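# Three grippers and a washing machine

Reshma Nkuna would like it known that she didn't choose the washing machine. It came with the building, and when she joined the handling group at Uvton the only plan for it was a skip. She kept it because it had a door, and she had been asked to find out which of three hand-held grippers was least bad at doors.

"People send you a video of a gripper picking up a strawberry," she says. "Lovely. Good for the strawberry. I've never once been asked to buy a strawberry machine."

The question she was hired to answer is duller and costs more to get wrong. Uvton collects demonstrations by hand: a person holds a gripper with a camera on it, does a household job, and the recording is used later to teach an arm to do the same. Pick the wrong gripper and months of patient human effort go into teaching an arm to be clumsy in a very particular way.

So from August onwards she and Horacio Urrutia, who had until then led a quiet life in controllers, opened things. They opened cupboards, bread bins, a fridge and the washing machine. By the end they had 3,337 recordings, of which Urrutia has watched what he describes as "too many, and some of them twice, as a punishment".

The three candidates were the Trevurden, which has stiff parallel jaws; the Noiphan, which has soft ones; and a home-made affair by Aurel Zamfir from the workshop downstairs, known officially as the third gripper and unofficially as Aurel's sandwich tongs. Zamfir was offered a chance to comment on the name. "It closes," he said. "Tongs close. I've been called worse by better."

I ask Nkuna who won, and she looks pained, as engineers do when you ask them who won.

"The Trevurden is the strongest, and it's the one I'd take to a fight. But it's stiff, so if you come at a handle slightly crooked, it's the handle that has to give way. We went through 8 cupboard knobs. I had to order them under 'consumables'."

The Noiphan forgives a crooked approach and then, having forgiven you, lets go. Urrutia puts this down to trigger travel: the last bit of the squeeze does almost all the work, and a tired hand doesn't get that far. He drew me a graph of it on the back of a delivery note. I have it still and can't tell which way up it goes.

"On a fresh morning the soft one is the best of the lot," he says. "By four o'clock you're stroking the fridge."

The tongs, to general annoyance, did well. They were slower on the cupboards and hopeless on the bread bins, but out of 301 attempts at the fridge they slipped less often than either of the bought ones. Nkuna had the recordings checked by Aurelia Lungu, who hadn't been told which gripper was which and who worked it out at once from the noise.

Then there was the matter of the cameras. All three grippers carried the same wide lens, mounted as near as they could manage to the same spot, and a printed marker at the finger end so the software could tell how far the jaws were open. Lungu had strong views about the markers. A marker which is slightly off flat, she told me, will read perfectly well all day and then lose its nerve as soon as the light comes from the side.

"You can stick it down again," she said. "You can stick it down again very carefully. It knows."

I had expected the washing machine to be the easy part. It's a big round door, and it stays where you put it. Nkuna laughed at this for longer than I thought was needed.

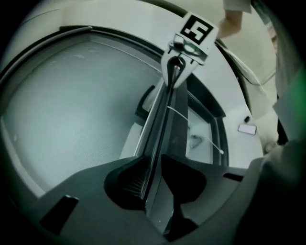 "It's the getting close," she says. "A cupboard, you stand back and reach. With this thing you're crouched down with your elbow in the way, and the gripper is longer than your hand, and you keep forgetting that it is. You bump the panel. Everyone bumps the panel. And then the camera is so near that all it has to go on is a lot of white."

White, Urrutia explains, is bad news for working out where the gripper is. The tracking wants corners and clutter. Give it a blank panel at close range and it starts to drift. He lost 122 recordings that way before they took to beginning each one from further back, with more of the room in view, and moving in slowly.

That change made more difference than the choice of gripper did, a finding that went down badly with Settimio Testa, who holds the budget and had asked for a comparison of grippers.

"He wanted a name in a box," says Nkuna. "I gave him four pages about where to stand."

Testa, reached by phone, was gracious about it. He had read two of the pages. He has since approved another round with the soft jaws and a shorter trigger, and a small sum for Zamfir, who wants to do something about the bread bins and won't say what.

The washing machine is staying. It was never plumbed in, and Nkuna takes her laundry home like everyone else.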